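3.2 Table layout and clearing task

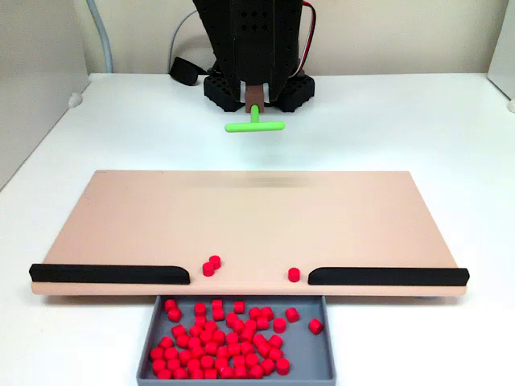

Figure 2. The board with three red pieces near the gap between the two black rails.

All sessions used the same white table, closed in by a cream-colored wall at the back and a side panel at each end. The playing surface is a wide, flat beige board laid in the middle of the table. Two black rails run along its near edge, one from each corner, and each tapers toward the center. The space between the tapered tips is the chute (Figure 2). Pieces are red cylinders, and they are moved with a T-shaped pusher in lime green.

A trial consists of clearing the board through the chute. A piece counts as cleared once it has passed fully beyond the front edge. A piece that stops on the edge is scored as remaining, even if part of it hangs over. We adopted this rule after the May pilot at Didstead, where the two raters, A-yeong Ham and Gönül Erdem, had disagreed most often over pieces in that position. They rated the main set separately and settled the remaining differences by going back to the recordings.

We recorded 446 trials on this layout. In 247 of them the board was cleared without any piece touching a rail. The remaining trials include those with at least one rail contact and those that ended with pieces still on the board. Rail contacts were logged by side, left or right, and by whether the piece met the straight part of the rail or the tapered tip.

Pieces that reach the gap in pairs need separate treatment. In Figure 2, two pieces touch each other by the left tip while the third stands apart near the right one. We call the first arrangement a cluster and the second a single. A cluster is defined by contact alone, so two pieces that are close together with a visible space between them are coded as two singles. Codes were assigned from still pictures, about 4000 in total, and each still was coded without reference to the ones before or after it.

The surface was wiped with a dry cloth before each session. The Vemier layout, described in Section 3.3, keeps the same scoring rules but uses a narrower gap.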